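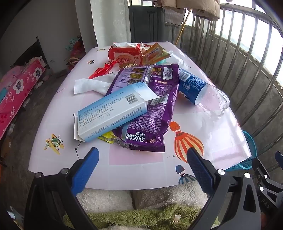
**Figure 4.** Mixed snack packaging on a shared table, with an empty cardboard box on top of a purple food bag.

### 3.2 Litter left on tables

We coded 3,505 discarded items from 19 shared break rooms in Nommont during July. An item was any separate piece of packaging or paper left on a table when the room was checked. Torn strips were counted with the wrapper they came from if the print matched.

Piles with more than one material were common, and they were the hardest to code. In Figure 4, a cardboard box lies over plastic food packaging, with folded white tissue or paper and a clear plastic container in the same pile. Large bags often hid smaller wrappers, so coders lifted the top layer before recording anything. Boxes were entered as card even when a flap was torn or open. Glossy wrappers were entered as flexible plastic unless a label gave another material.

Two coders (Tokarz and Maruyama) worked separately on the first 800 items and then compared their sheets. Most disagreements concerned small wrappers with a silvery surface, which one coder had entered as foil. These were recoded under a single heading, "flexible, mixed." Piles of more than 20 items were split between two trays before coding. Labels in languages the coders could not read were copied and checked later by Levchenko.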